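About Us

Hello, and welcome to Vaviter! I'm Ineke Claeys, and together with Anong Kongkaew I run a small wreck-diving club and research outfit from the harbour at Hamside. If you've ever looked at a grey bit of sea and wondered what was lying under it, we should get along.

How we started

I learned to dive in a flooded quarry, which was cold and green and had a sunken van in it. I loved that van. I must have swum round it a hundred times before somebody took pity on me and invited me on a boat trip out of Nirnham, and there I saw my first proper wreck, a steam coaster lying on her side with the boiler standing clear of the sand. I came up talking and I don't think I've stopped since.

Anong was on the same boat. She'd been diving a good deal longer than me and she was much more interested in the paperwork than the lobsters (her words). By the time we were back at the quay we'd agreed to find out what the coaster had been carrying and where she was bound. It took us 14 months of evenings! The cargo was roof slates, by the way. No gold at all.

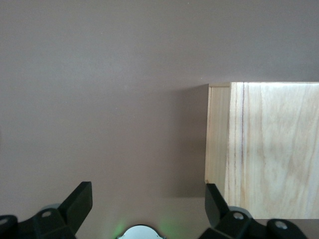

The Brouwer

Most people who write to us want to know about the Brouwer, so I'd better tell you. She was a Dutch trader, lost in a gale in 1669 on her way home, and the stories about her get richer every time they're told in the pub. Chests of silver, a bishop's plate, you name it. Anong has read the surviving letters about the loss and the only valuables they mention are the captain's own savings and 95 barrels of wine.

We haven't found her. We've spent a lot of happy weekends looking, mostly in 18 metres of water off the Hamside bank, and we've come across two anchors, a Victorian fishing smack and a great many lost crab pots. One of the anchors could be the right age. We've measured it, drawn it and left it where it is, and we go back each May to see how much the sand has shifted over the winter.

What we do

In summer we run boat trips for qualified divers, with a talk the evening before so you know what you're going to be looking at. We keep the groups small and we go slowly, so please don't book if you want to tick off three wrecks in a day – there are other boats for that and I can give you their numbers.

In winter we do the dry stuff. There's a beginners' course in reading old charts and port books, and another in underwater drawing, which is much more fun than it sounds (you practise at a table first, then in the pool with a pencil tied to your wrist). You don't have to be a diver for either. Some of our best researchers have never been in deeper than their knees.

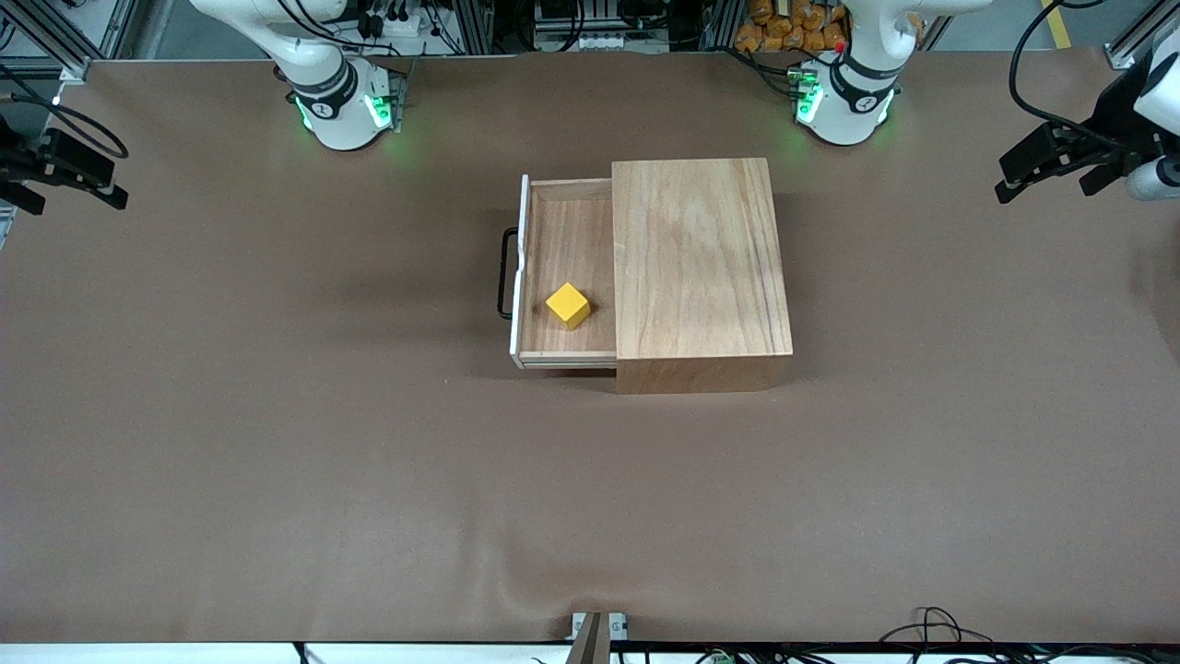

The little drawer pulled out, with a yellow cube inside.

Can I keep what I find?

I get asked this on nearly every trip. Our rule is that things stay on the seabed. If something does come up, tangled in a line for instance, it gets reported properly and we help you with the form. Wrecks belong to somebody more often than you'd think, and a few are graves, so we treat them all with some respect.

Come and say hello

The office is upstairs at the Nirnham end of the quay, and the kettle goes on at ten in the morning. If the door's locked we're out on the boat, so leave a note with your number and one of us will ring you back that evening.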